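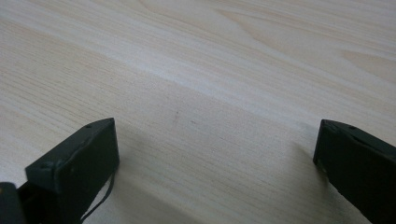
Fig. 5. Tabletop with light-colored surface.

Uploading your children's book to Zotuvo

1. Open My Titles and choose Picture Book or Chapter Book. The limit for a description is 4,000 characters. Few parents will read that many.

2. Paste in your blurb. The Turnent checker will score it out of 100. Treat the score with suspicion – it gave 69 to a blurb with the hero's name missing.

3. Set the reader age. The default is 7 and up, whatever the book is about, so change it yourself.

4. Enter the author and illustrator on separate lines, e.g. Itziar Cabello / Marín. The manual for the old Ornudberg form says one line is fine. We have yet to see that work.

Note: "Boost" claims to bring in more readers. We found no figures to support this. Leave it off for a first book.

Caution: Changing the title after step 4 clears your keywords. Save a copy before you go back.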